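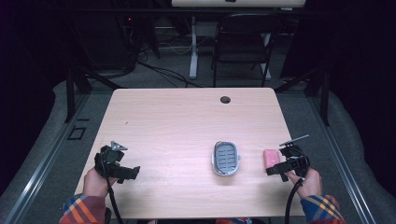 How do you stop a bar of soap going to mush?
Let it dry out properly between washes, on something that drains, and keep it out of the shower spray.

Drenarance Home & Garden Forum > Bathrooms > Bar soap, going back to it

tilly_marrow
Thought I'd put the short version up top because I've been asked it so often! We went back to bar soap in May after years of pump bottles and I'm never going back. The Mowat bars from the market in Petovthorpe are 68p each and one does the pair of us for ages. The only snag is the slime. Ours used to sit in a puddle on the edge of the bath and half of it went down the plughole.

gravelpit80
I tried all this and gave up. My other half hates touching a bar someone else has used, and the basin gets that grey ring round it. We're in a hard water area, mind you.

tilly_marrow
We're hard water too (you should see the kettle). I wipe the basin round at night with an old flannel and it's fine. Takes a minute.

Oddsock
Slots are no good if you never empty what's underneath. Lift the insert out every couple of days and rinse it or you'll get a horrible jelly under there. My gran just used an elastic band round a saucer, worked a treat.

gravelpit80
Elastic bands go manky. Sorry but they do.

Oddsock
So change the band!

penny_lane_end
Does anyone leave new bars unwrapped in the airing cupboard? My mum swore they lasted longer. I've got two in there now, the towels smell lovely if nothing else.

tilly_marrow
Yes, I do mine for a month or so. No idea if it's worth it but I like opening the door. Bit off topic, but what do people put on wood where soap gets left about? I don't want rings.

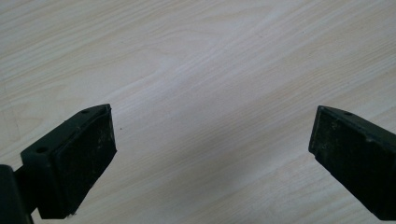 Pale wood grain, light in colour so marks are a worry.

penny_lane_end
A saucer underneath and wipe up drips. If it's laminate you'll be all right, if it's bare wood I'd wax it.

gravelpit80
Kullport do a clear wax, I paid £7.80 for the small tin. Bit steep. I'm still on my 700ml pump refills by the way, and no rings on anything.

Oddsock
And how much of that is water you've paid for?

gravelpit80
Less than goes down your plughole, I bet. Let me know how the airing cupboard ones turn out though, penny.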